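Ticket 3523 – Recycling bottles left on the floor, bin not emptied
Site: Fenden building, second floor
Opened by: Thongchai Suwannarat
Category: Waste and recycling
Priority: Low
Status: Open, waiting on Merkell

Problem as reported
Plastic bottles keep ending up on the floor next to the bin in the wallpapered bay. I first noticed it on Monday and it has happened on most days since. Bottles arrive with caps and labels still on. The Merkell pickup sheet says caps can stay on but sleeve labels have to come off, and our last bag was sent back with a tag for that reason.

Location
Room 242, the bay with the flower wallpaper and the gray marble-look floor. Please do not confuse it with room 200, which has its own bin and its own pickup.

Step 1. Checked the pickup schedule
Merkell has us down for every 14 days. The old contract with Brorham was weekly. Nobody changed the number of bins when the contract changed, so that is one likely cause. Asked Merkell for a price on weekly pickup. No answer yet.

Step 2. Checked the bin liner
Liners in the supply closet are the Ratanaporn small size. They slip down inside the bin once there is any weight in them. Ordered the next size up – same brand, same box count.

Step 3. Looked at the floor and the bottles
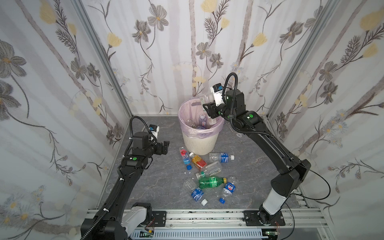
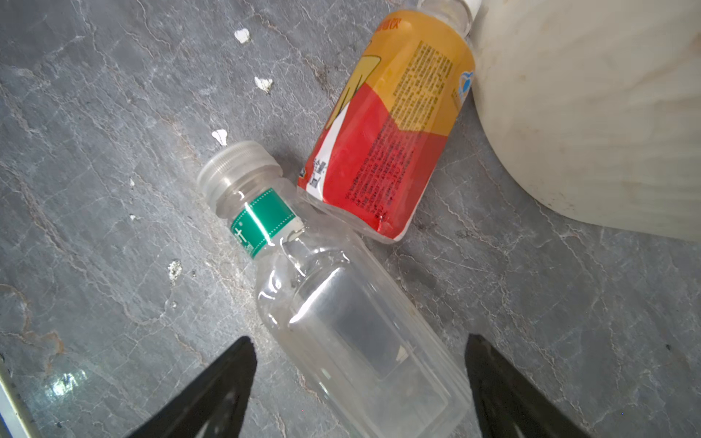

Step 4. Sorted by label type
The clear bottle in the second picture has only a narrow green band below the cap. Merkell confirmed by phone that a band like that can stay on. The one lying next to it has an orange-yellow and red shrink sleeve, and that kind has to be cut off before it goes in the bag. Scissors are now on a hook in the supply closet. Cut down the side from the cap end and the sleeve peels away in one piece. Sleeves go in general trash.

Step 5. Wipe down
Floor to be wiped with a damp cloth after each collection. No spray cleaner near the metal rail at the front. The wallpaper should stay dry too – the seams at the corner posts are the first place it would lift.

Update, next morning
Larger liners arrived and one is in use. It stays up over the rim. Put a note about sleeve labels on the supply closet door and sent the same text to everyone on the floor.

Still to do
Get the weekly price from Merkell.
Ask whether room 200 has a spare bin we could borrow until then.
Check the floor again on Friday and close the ticket if it is clear.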